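Rechercher dans le manuel OK

Mis en ligne en septembre, par l'équipe pédagogique Gevovine

Chapitre 9
La vision nocturne : comment l'œil apprivoise l'obscurité

Éteignez la lampe de votre chambre, un soir, et attendez. Pendant les premières secondes, vous ne distinguez rien. Puis une forme se détache, c'est l'armoire ; ensuite le rebord de la fenêtre, le dossier de la chaise, et bientôt vous pourriez traverser la pièce sans vous cogner ! Personne n'a rallumé. Ce sont vos yeux qui ont changé, et ce chapitre raconte comment.

Au chapitre précédent, nous avons suivi la lumière à travers la cornée et le cristallin jusqu'à la rétine. Nous l'avions laissée là, au moment le plus passionnant. La rétine contient en effet deux grandes familles de cellules sensibles : les cônes, qui travaillent en pleine lumière et nous donnent les couleurs, et les bâtonnets, bien plus nombreux, capables de réagir à des lueurs extrêmement faibles. Le passage des uns aux autres s'appelle l'adaptation à l'obscurité. Les cônes s'adaptent vite, en 10 minutes à peu de chose près, puis ils plafonnent. Les bâtonnets prennent alors le relais et continuent de gagner en sensibilité longtemps après.

Tout repose sur un pigment, la rhodopsine, que la lumière décompose et que l'obscurité laisse se reconstituer. Un coup de phare, un écran de téléphone consulté trop près, et une bonne part du travail est à refaire. Les astronomes amateurs le savent bien, eux qui s'éclairent avec des lampes rouges (les bâtonnets y sont très peu sensibles). 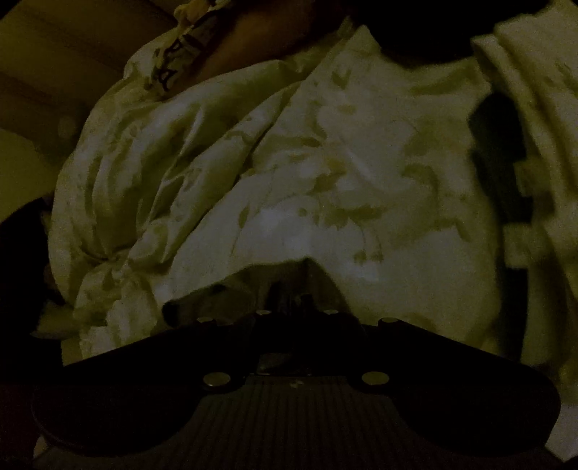

Il y a un prix à payer, et il est fascinant à observer sur soi-même. Les bâtonnets ne distinguent pas les couleurs : au crépuscule, un coquelicot devient presque noir alors que son feuillage paraît encore clair. C'est l'effet Purkinje, que vous retrouverez à la page 74. Les détails fins se perdent aussi, car le centre de la rétine, la fovéa, est dépourvu de bâtonnets. Essayez donc de fixer une étoile très pâle : elle disparaît ! Décalez un peu le regard, elle revient.

Nous partirons de la rétine pour aller vers le cerveau, puis nous irons voir du côté des animaux. Le chat, la chouette et le poulpe ont chacun leur façon de tirer parti de la nuit, et la comparaison réserve de belles surprises. Le dossier documentaire vous emmènera sur le sentier de Brindow, où les élèves du lycée Fekete ont comparé des nuanciers à la tombée du jour.

Avant de commencer

Relisez le schéma de l'œil en coupe (chapitre 8) et assurez-vous de savoir situer la rétine, la fovéa et le nerf optique. Pour l'activité 1, il vous faudra une pièce que l'on peut assombrir, des cartons de couleur et un chronomètre. La série de 18 exercices se trouve en fin de chapitre.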